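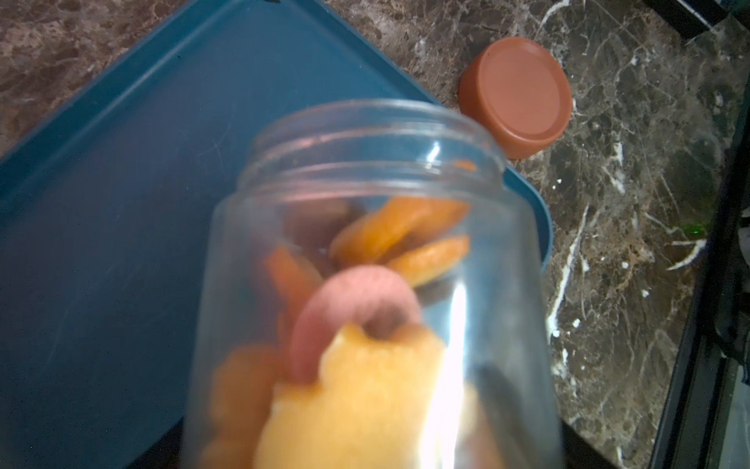
Report of a visit to the Climura handling laboratory, Messina

Search this site Enter keyword Go

The visit was made on 25/10/2023 at the invitation of the laboratory, following the stoppage reported to members earlier in the year. The party was received by Roxana Guzmán, head of the laboratory, and was accompanied throughout by Birthe Mikkelsen, safety adviser to Prosora, which supplies the control software. The purpose was to hear an account of the fault and to see what had been changed.

The laboratory studies the handling of household food containers by a single arm working at a counter. Jars have proved the most troublesome of these. A threaded lid must be gripped, turned, lifted clear and set down before the contents can be reached, and clear plastic gives the wrist camera a poor view of its own surface. Glare on the side of a jar can hide a good part of what lies behind it. Dried apricots and sugared gummy rings are among the contents in regular use, being soft, irregular and liable to stick to one another.

The fault

Ms Guzmán gave the account herself and provided the party with a copy of the log. During a long unattended series, the arm was unscrewing a lid when the force reading from the wrist stopped changing. The controller went on receiving the last good value and treated it as current. The lid had by then jammed on its thread, and the arm continued to turn and press. The jar split at the neck and the gripper came down on the counter with enough force to bend one finger. The log shows that the frozen value was accepted 1660 times before the motion ended.

No person was hurt. A technician had entered the room shortly beforehand to collect a tray, however, and was within reach of the arm when the jar gave way. The laboratory has recorded the matter as a near miss, and the party considers this to be correct.

The stop button was pressed and the arm halted as it should. It was noted that the button was then fixed to the far wall, and that the technician had to walk past the arm to get to it.

Cause

The sensor cable had worn where it passes the last joint. The cable had been inspected at the start of the year, but the inspection sheet called only for a check with the arm at rest, and the damage showed only when the wrist was turned fully outwards. Ms Mikkelsen added that the software held no test for a reading that failed to change. She stated plainly that it should have done, and that Prosora had issued a correction to all users in the weeks that followed.

Changes seen

The party watched 19 openings under the new arrangements. In 3 of these the arm stopped by itself on a jammed lid and waited for a member of staff. A second stop button has been placed beside the door, and the cable now runs in a looser loop. Unattended running has been suspended until the end of November. The inspection sheet has been rewritten to require a check through the full range of the wrist.

Matters outstanding

The party asked why the door to the room is not linked to the arm, so that opening it would bring the arm to rest. Ms Guzmán replied that a quotation had been obtained and that a decision was awaited. The party recommends that unattended running should not resume before the link is fitted. It also asks that the log be kept in full, as the first part of the series had been overwritten by the time the inquiry began.

The thanks of the party are due to Ms Guzmán and her staff for their open answers. A copy of the log may be had from the office on request, quoting reference 2242.

Related reports
Visit to the Siter packing hall
Guarding of small arms in shared rooms: notes for members
Inspection of moving cables: revised sheet
Near misses and how to record them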